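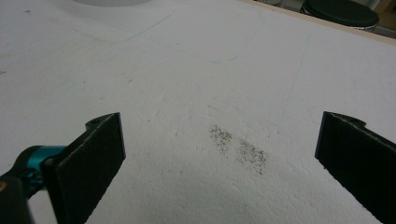
*White board, dark specks.*

When I moved to Drorberg I brought with me one jar of coffee from my aunt, and I was sure it would be enough until May. It was finished in 17 days. Since then I have been trying to learn how to make a good cup at home, and because three people have now asked me for my method, I write it down.

First I must say that I don't own expensive things. I have a small copper pot, which is called džezva where I come from, a hand grinder by Zadell that I bought second-hand, and a kitchen scale. The grinder is slow. My neighbour Kenza Fawzy hears it through the wall and she knows then that she can come over.

## The beans

I buy from Delić, the shop behind the post office. They sell bags of 400 grams, and I have learned that I should not buy two bags even when the second one is cheaper. After some weeks open in the cupboard the smell becomes flat, like old paper. Now I close the bag with a clip and put it in a tin, and I keep the tin far from the cooker.

I asked Nermina Vukčević, who works at the counter in the mornings, if I should keep the beans in the freezer. She told me her mother does it and her grandmother would never forgive it. So I did not get a clear answer, and I still use the tin.

## Grinding

For the džezva the coffee must be very fine, finer than for an espresso machine. In the beginning I stopped too early because my arm was tired, and the coffee had pieces which stayed between the teeth. If you rub a little between two fingers you should feel almost nothing.
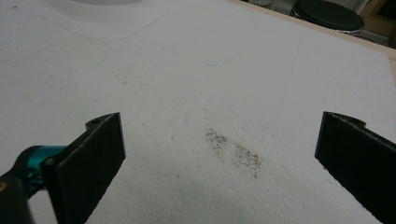 *Dark grains on a white surface.*

For one person I use a heaped teaspoon and 100 millilitres of water. I heat the water first, pour a little of it into a cup, put the coffee in the pot and stir it only once. Then I put the pot back on a low flame and watch it. The foam comes up quickly, and in this moment you must not answer the telephone! I take it off, wait until it goes down, and pour back the water from the cup. After this it needs to stand so that the grounds can sink. Five minutes is the correct time for me, though Kenza drinks hers after one and does not complain.

My worst mistakes were all with the flame. I was in a hurry before work and I wanted it to boil at once, and the result was bitter and all over the cooker. If you have an electric plate, start lower than you think, as it stays hot for a long time after you turn it down.

I also tried the ready-ground coffee from Mileo, which is sold in the supermarket. It is not bad in a džezva if you put some sugar in the water before the coffee. I keep a packet for days when my arm does not want to grind.
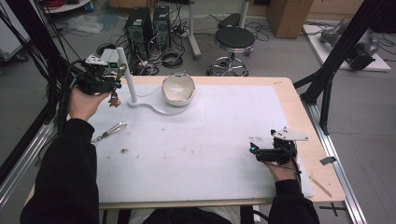
## What to eat with it

My aunt always served something sweet, usually one cube of rahat lokum on a small plate. In Drorberg I can't find it easily, so I eat a dry biscuit or a dried fig. Next month I will visit her, and I have already promised to bring back two jars, one of them for Kenza.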